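May 5, 2018

Mugs again. The Sarkent samples went back in December and I was foolish enough to think we had finished with mugs.

Left over from last time: the glaze on the Nakov batch is fine, the handles are fine, and the feet are a disgrace. Unglazed ring, gritty as a nail file. I ran a thumb around one and lost a bit of thumb. Whoever signed these off has never owned a table. Ursu wants a yes or no on them for the café order, 200 pieces, and would like it before we've done any testing, as is traditional.

Plan was simple. Fill mug, put mug down, pick mug up, repeat until the table or the tester gives out. Sanded the feet on half the batch with 85 grit because that was what was in the drawer. Should have been much finer. It took the worst of the grit off and left a foot that is now evenly rough, so at least it's consistent.
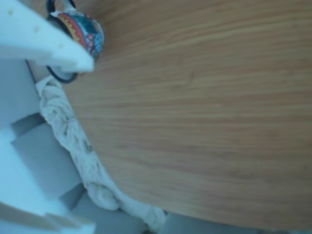
Table finish is the part I care about, and the part Ursu keeps leaving out of the emails. Cafés buy the mug for the color and then ring us in a year about the furniture. The color I can't argue with. Red, mustard, turquoise, royal blue, all on one small mug, and it makes our tan tabletop look as if it's waiting for a bus. But a matte top with fine grain like that is where rings and scuffs will go, and the curved edge is where people park a cup when they're talking. So test near the edge as well as in the middle. Last time I only did the middle, and Saser pointed this out at length.

Procedure, so I stop reinventing it:

Wipe the top with a damp cloth and let it dry. Set down, quarter turn, lift. The turn matters, people do it without noticing. 1000 cycles per foot type, split over 3 days, or I will start hating pottery. Check with a lamp held low from the side. Overhead light forgives everything.

Use the offcuts for the unsanded feet. I am not refinishing that table again. The last time took a weekend and two shirts.

Still to do: find finer paper. Ask Nakov whether they can wipe wax on the foot before firing or whether that's a dirty word over there. Ask Saser for felt pads, small ones, and prepare for the speech about felt pads. Tell Ursu "not yet" in some form that can't be read as yes.

Also the good lamp is missing again.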